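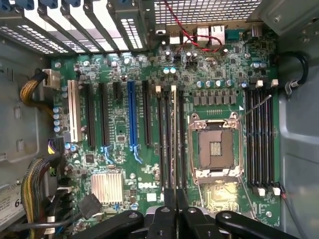 Teaching the Arm to Seat a Memory Stick

4 min read

If your club has made it through pick-and-place with foam blocks, you're ready for my favorite unit of the whole Urnitgate season: putting RAM into a real motherboard! It took our Heffernan team most of November, and we loved every minute (okay, most minutes).

What you need

An old desktop tower you don't mind scratching. Ours is a Dell workstation with a bank of memory slots on each side of the processor socket, so there's plenty of room to practice. You also need a dead memory stick, the Jullo control software and a wrist camera. Pull the power cord, lay the tower on its side and take off the panel. Anyone reaching in wears a wrist strap.

Step 1: Clamp the case

Ours slid the first time the arm pushed, and every saved position was suddenly wrong. Two bar clamps fixed it.

Step 2: Save a hover pose

Jog the arm until the fingers sit over one slot, pointing straight down, and save that as "home_slot." Watch the cables! Power bundles love to sit right where the wrist wants to go, so tape them back first.

Pick a slot you can spot easily on camera. One of ours is light beige in a row of black ones, and it makes a great landmark.

Step 3: Go down slowly

Open both end latches by hand. Set the speed to 10 percent and lower the stick until it touches. Check that the notch lines up with the key in the slot. If it doesn't, back up and turn the stick around.

Keep the arm well away from an open processor socket. Those tiny pins bend if you so much as look at them, so we set a no-go box over ours in Jullo.

Step 4: Push

We started with a force limit of 600 grams, which did nothing at all, and raised it a little at a time. Press one end, then the other, and listen for the click. It's a wonderful sound!

Log every try. Our Reswood notebook has 523 of them, and the first 53 are all misses.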